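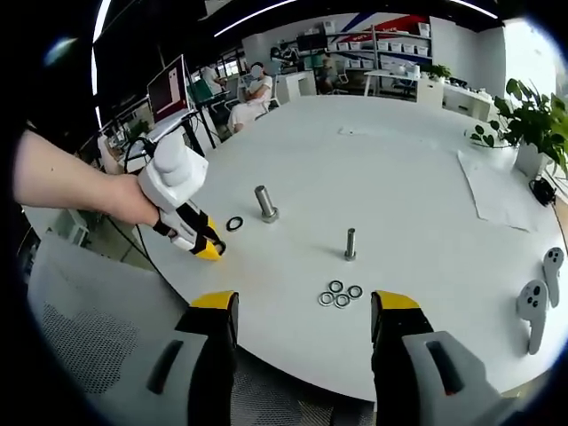 Bolts, washers and a black O-ring on the round table.

Plerkent opens small parts sorting service for repair shops

CLENDALE, July 3, 2020 — Plerkent, the fixings supplier based in Clendale, has opened a sorting and matching service for repair shops and small workshops. Customers can send in mixed bolts, washers, O-rings and short metal fittings and have them returned sorted by size and type, in labelled bags.

The service is run from the company's upstairs office in Mostyn Street. Parts are laid out on a white table so that small items such as black rubber rings are easy to find. Each one is measured and checked against the Plerkent stock list, which now holds 1235 lines.

"Most workshops have a tin of odds and ends under the bench," said Lorenz Zürcher, managing director of Plerkent. "There are good parts in those tins. People buy new ones as they have no time to go through them. We do have the time, and we have the gauges."

A trial with 38 repair shops ran through the spring. Bolts and flat washers made up most of what came in. Short tubes and base rings took longer, as they often arrive apart and have to be tried together before they can be bagged as a pair.

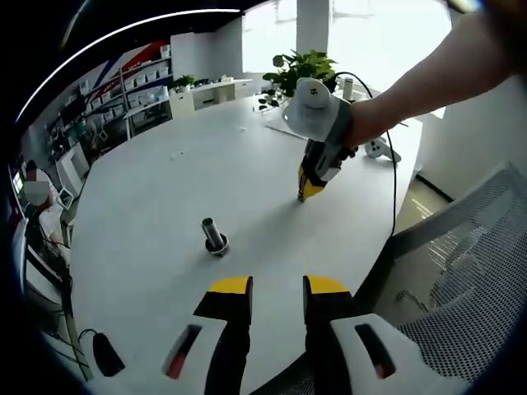
A short metal cylinder standing on a black base ring.

A standard box holds around 2000 small parts and costs £37 to sort, including return postage within the UK. Parts that cannot be matched are sent back in a separate bag — nothing is thrown away unless the customer asks. Oily parts should be wiped before posting. Springs, blades and anything under pressure are not accepted.

Orders can be placed by telephone or at the trade counter in Clendale. A second drop-off point will open in Rerkcombe in September, and customers there will be able to collect their sorted boxes from the same counter.

About Plerkent
Plerkent supplies nuts, bolts, washers and seals to the repair trade from its premises in Clendale.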